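4. Changes to the work at the mixed-goods bench

4.1 The bench before and after the arm

The Fashola site packs small mixed orders for offices, schools and waiting rooms. A typical order combines stationery with drinks and paper goods, in quantities too small to be worth a dedicated line. Until the arm was installed, every item on such an order was picked up, turned, checked and put into a tote by hand. The bench was staffed in two shifts, and 19 packers took part in the study across both of them. All 19 had worked at the bench before the change and remained on the payroll after it.

The arm was supplied by Vukus and is driven by the Zastier planning software, which receives order lines from the site's stock system. Goods are laid out on a tabletop within reach of the arm. The packer on duty works from the next table, handles whatever the arm leaves, closes the tote and signs for it. Management described the arrangement as one person and one arm sharing a queue. The packers more often described it as two queues with one person answerable for both, and our notes from the floor agree with the second description.

Before installation, the written task sheet for a packer listed picking, checking, filling and closing. The revised sheet lists layout, filling by exception, closing and recovery. Checking no longer appears as a task. It is still done, and in the shifts we observed it was done mostly during layout, when the packer has each item in hand before setting it down. Several packers pointed out that the sheet had no line for this and that the time was therefore charged to layout, which then looked slow.

4.2 Layout as a new skill

Layout was presented in training as a simple step. In practice it became the part of the job in which experience counted most. The arm tolerates a fair amount of disorder, and goods do not have to be set in a grid. The way an item lies still affects which grasp the planner selects and how much room the gripper has on the approach. A glue stick can be placed so that its end all but touches a roll of tape, and a person reaching for either one would take no notice. For the gripper, the same spacing narrows the set of approaches open to it.

Rolls of tape were a recurring subject in the interviews. A packer picks up a roll by its rim or hooks a finger through it, usually without deciding which. The arm can also use the central hole, as Figure 1 shows, and packers who had learned to expect this grasp kept the hole clear of neighboring goods when they laid out the table. 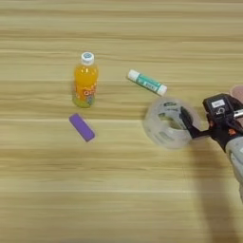 Figure 1. Gripper at a roll of clear tape, with one black finger inside the central hole. A glue stick, a bottle of orange drink and a purple block are also on the table.

Knowledge of this kind passed between packers by word of mouth. The installer's manual gives limits on item weight and width and says nothing about spacing between unlike goods. Iolanda Lins, who carried out the floor observations, recorded layout advice being given during handover on both shifts, mostly as short remarks attached to a particular product. "Stand the drinks up, and don't crowd the tape" is representative. None of it had been written down when the study began. By September a handwritten page had been taped inside a cupboard door at the bench, and new starters were being shown it ahead of the manual.

We treat layout as skilled work for two reasons. The first is that outcomes differed between packers who were following the same written instructions. Over matched samples of 200 items each, drawn from the logs of the most and least experienced packers on the early shift, the stops recorded for the less experienced packer were concentrated in the item groups that the handover advice covered. The samples are small and the comparison was not blinded, so we make no claim about the size of the effect. The second reason is that the packers themselves used layout quality to judge each other, in the same way that they had once used packing speed.

The pay scale did not follow. Layout is graded with filling, at the lower of the site's two bench rates. Recovery, meaning the clearing of a stopped arm, is graded higher and requires a half-day course. A packer whose layouts cause few stops will therefore do less of the higher-graded task. The shift leads were aware of this when we raised it. One said that it had been noticed in the first month and had not yet been taken up with the pay office.

4.3 Pace and attention

The earlier job had a pace that the packer set, within a target for the shift. The target was kept after installation, and it now applies to totes closed by the pair. Packers reported that they could no longer work fast for a while and then ease off, since the arm's rate is steady and the totes come up for closing whether or not the person is ready. Eleven of the interviews touched on this without prompting.

Opinions about the change were mixed. Packers with wrist or shoulder complaints generally welcomed it, and two of them had asked to stay on the arm bench permanently. Others found the work more tiring, although they were lifting less. The reason they gave was divided attention: the hands are at one table and the eyes go back and forth to the other. In observation blocks of 60 minutes, packers looked toward the arm regularly even when it was running without a stop. Those who had recently cleared a stop looked more often. We did not measure gaze with instruments and report this only as the observer's record.

The items themselves shape how closely the arm is watched. Packers said that they paid little attention when it was handling rigid, closed goods such as capped bottles. Light and open goods drew more attention, with paper cups named most often. A cup that lies on its side can be approached by the rim or by the wall, and packers had strong and conflicting views on which was better. Some stood cups up during layout as a matter of habit. Others left them lying down, on the grounds that a standing cup is easily knocked over by the movement of a nearby pick. Zastier accepts both positions, and the logs we were given do not record which one was used.

The arm's cable came up in three interviews. Packers who worked on the cable side placed goods farther from it than the manual asks. They did not report any incident that had led to this, and the shift leads did not know that it was being done. Its practical result is a strip of table that goes largely unused on one shift and is used normally on the other. 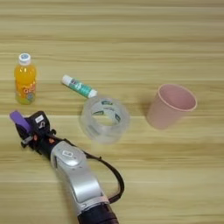 Who decides that a product should be taken off the arm and packed by hand?

The shift lead makes the decision, using a form on which any packer at the bench can propose a change. Proposals are reviewed once per shift, and a product that has been taken off stays off until the installer's technician has tested it again. Packers may also pick an individual item by hand at any time without filing a form, and most of the informal adjustment at the bench happens in this way.

4.4 Informal hand picking and the record

This last provision deserves further comment, as it affects what the site knows about its own process. When a packer takes an item from the arm's table by hand, Zastier finds the item missing, marks the line as filled by exception and moves on. The same mark is made when the item was never laid out. The log therefore does not separate a packer who steps in before a bad grasp from one who has skipped a line and filled it later. At the monthly review both appear as exceptions, and the exception rate is read as a measure of how well the arm is doing.

Packers understood this in general terms. Some held back from stepping in because they believed that exceptions were counted against them by name. The site manager stated that they were not, and the reports we saw contained no names. The belief persisted throughout the study. It was stronger on the late shift, where the lead posted the exception rate by the bench each evening with the intention of showing that it was falling.

Nneka Iyamu conducted a second round of interviews after the preliminary findings had been shared with the site. In these, packers were asked what they would change about the record. The most common request was for a button that would let them mark a pick as preventive. Vukus has said that such an input can be added. A comparable input exists at the Valto site, where the same software is used with a different arm, and there it is pressed mostly by packers who were present when it was introduced. Newer staff at Valto were often unaware of its purpose. We return to this difference in Section 5, where the training materials from the two sites are compared.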